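Angate Opens Second Repair Center, Extends Free Small Appliance Checks to Stallis

FOR IMMEDIATE RELEASE

STALLIS, 3/22/23 - Angate, a household appliance repair company, today opened a repair center in Stallis, its second location and the first it has run outside its home city. The center takes in small kitchen and household appliances for repair, sells used parts, and holds a free check desk each Saturday morning.

The Stallis center occupies the ground floor of the former Didodum furniture store on Shi Street. Angate signed the lease in January and has since put in new wiring, a parts counter, and a customer entrance with a ramp. The upper floor will be used for parts storage.

Customers can bring in toasters, kettles, blenders, stand mixers, coffee makers, irons, fans, vacuum cleaners, and sewing machines. The center does not accept microwave ovens, televisions, or anything that runs on gas. Refrigerators and washing machines are still handled by home visit, booked by phone or through the Angate website.

How repairs are priced

Each item left at the counter is inspected for a flat fee of $33. If the customer goes ahead with the repair, the fee is taken off the final bill. If the customer decides against it, the item is returned or, with the customer's written permission, kept for parts. No work is done until the customer has agreed to a price.

Most common repairs, such as a new cord, switch, or drive belt, are priced from a list posted at the counter and on the website. Repairs outside the list are quoted one by one. Finished repairs carry a 300-day warranty on the part replaced and the labor. The warranty does not cover blades, filters, or bags.

The company will hold finished items for 40 days after the customer has been notified. A storage charge applies after that - the amount is printed on the claim ticket.

Saturday check desk

The free check desk runs from 9 a.m. to noon every Saturday. A technician looks at one item per household, tells the owner what is likely wrong, and says whether a repair makes sense for the price. Simple jobs, such as a blown fuse in a plug or a clogged steam vent, are done at the desk when parts are on hand. Customers pay only for the parts.

No appointment is needed. Items should be clean and emptied of food, water, and dust before they are brought in. Cords, lids, and attachments should come along with the appliance, as should the manual if the owner still has it.

"People often hold on to a broken mixer for years because they don't know if it can be fixed," the company said in a statement. "We want them to be able to ask before they spend any money."

Used parts

The parts counter stocks tested used parts for older models, many of them no longer made. Stock is listed online by appliance type and model number, and the list is updated at the end of each working day. Parts may be reserved online for 2 days. Used electrical parts are sold only after testing and may be returned within the same period as new ones.

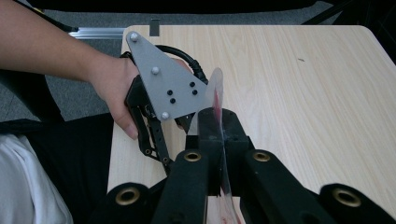 3 min read

Angate will continue to run its original center on its current schedule. Repairs already in progress there will not be moved to Stallis unless the customer asks. Claim tickets from one center can be used to check on a repair at the other, but items must be picked up where they were dropped off.

Hours and location

The Stallis center is open Tuesday through Friday from 10 a.m. to 6 p.m. and Saturday from 9 a.m. to 3 p.m. It is closed Sunday and Monday. Parking is behind the building, with the entrance on the side street. The counter accepts cash, checks, and cards.

About Angate

Angate repairs household appliances at its service centers and in customers' homes. It also sells new and used replacement parts.

Press questions may be sent through the contact form on the Angate website, under "Media." Questions about a repair should go to the counter where the item was left, with the claim number ready.

###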